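The **Ellville Lamp Walk** is an annual religious and civic observance held in the river town of Ellville on the second Saturday of December. It combines an evening procession, a short interfaith service and the placing of oil lamps along the embankment. The observance has been recognized by the town as a local holiday for municipal employees since its eleventh year, and schools in the district close at noon on the day.

## Name

The printed program uses "Lamp Walk" as two words. Older parish bulletins have "Lampwalk" and, in a few cases, "the Lights." The name "Night of Lamps" belongs to a separate event in the neighboring town of Jorska, held in the same month but without a procession. The two are often confused in regional calendars.

## Origins

The observance grew out of two customs. The first was an Advent vigil kept by the Lutheran congregation on Mill Street, at which members carried covered candles from the church door to the river and back. The second was a lamp-lighting held in private courtyards by families who had settled in the Radwan quarter to work in the tile yards. Both took place in December, and for many years they went on a few streets apart with no formal contact.

A flood that closed the Mill Street church for a winter is generally given as the reason the two were joined. The congregation was offered the use of the Radwan meeting hall, and the vigil that year began from the hall. Henrike Hamann, then pastor at Mill Street, and Amr Ouali, who taught at the Radwan evening school, drew up a one-page order of events for the following year. Most of that page is still in use. The original sheet is kept in the town archive, where the lower third is water-stained and two lines of the closing prayer cannot be read.

Accounts differ on who proposed the embankment as the end point. Hamann's notes credit the evening school; a later pamphlet printed by the school credits the church.

## Order of the observance

### Preparation

Lamps are shallow dishes of unglazed clay, filled with vegetable oil and fitted with a cotton wick. The dishes are made during November at the evening school and at two workshops in the tile yards. In the first joint year 69 lamps were placed. The current number is fixed at 798, which is the number of numbered paving stones along the upper embankment between the foot bridge and the grain dock. One lamp stands on each stone. Requests to add a second row have been declined on fire safety grounds.

Households along the route are asked to turn off outdoor electric lights from dusk until the end of the service. The request is not binding. 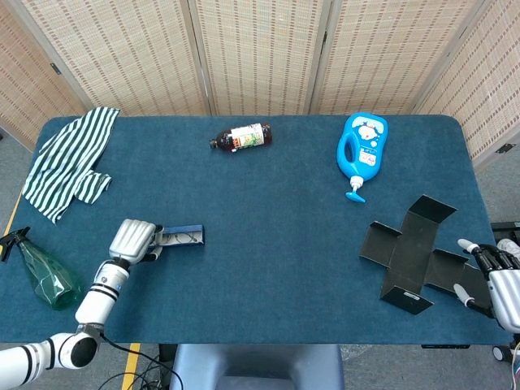

### Procession

The procession leaves the Radwan meeting hall at dusk. Its order is set by custom:

1. A single drummer, who plays only while crossing streets.
2. Children carrying unlit lamps.
3. The clergy and lay readers, in no order of rank.
4. The town council.
5. The general public.

The route runs along Tanner Row, past the Mill Street church and down the ramp to the river. It halts once, outside the church, for the reading of the names of residents who died during the year. No music is played from this point until the service has ended.

Banners, party symbols and printed advertising are not permitted. This rule dates from an election year in which two candidates walked with placards - the only occasion on which the procession was stopped by the police.

### Service

The service lasts less than half an hour. It consists of a welcome, three readings, a period of silence and a closing prayer. Readings are chosen by the participating groups in rotation and may be given in any language, with an English text in the program. The closing prayer is spoken by the youngest reader.

After the prayer, the first lamp is lit from a lantern carried down from the hall. The flame is then passed by hand from stone to stone. Lighting the full row takes longer than the service itself, and many people leave before it is finished.

### Meal

A shared meal follows in the meeting hall. Lentil soup, flat bread and stewed pears are served each year. Meat is left out so that all groups can eat from the same pots. A seed cake called *wisex* is sold at the door; the name is taken from the Wisex bakery, which supplied it until the business closed, and is now used in the town for any cake of that kind.

## Participation

Six groups currently share responsibility for the event: the Mill Street congregation, the Radwan meeting hall, the Catholic parish, a Quaker meeting, the evening school and the town itself. Each pays an equal part of the costs. A seventh group, the river rowing club, provides a safety boat but does not take part in planning.

The choir is drawn from all six groups and had 107 singers at its largest. It sings only at the meal, in keeping with the rule of silence outdoors.

## Changes and disputes

The move from a fixed date to a Saturday was the most contested change. The Mill Street congregation had kept its vigil on December 11 for generations, and some of its members continue to hold a small candlelight prayer on that date. The town council favored a Saturday for reasons of traffic and school attendance. The change was adopted for a trial period and has not been reviewed since.

A proposal to use battery lamps was put forward after a dry autumn and rejected. As a compromise, the lamps are no longer left to burn overnight. They are put out at ten in the evening, starting at the grain dock, and the dishes are collected the next morning. Broken dishes are returned to the tile yards and ground for use in new clay.

## See also

- Advent customs of the lower river towns
- Night of Lamps (Jorska)
- Radwan evening school

*Last revised 2026-07-19*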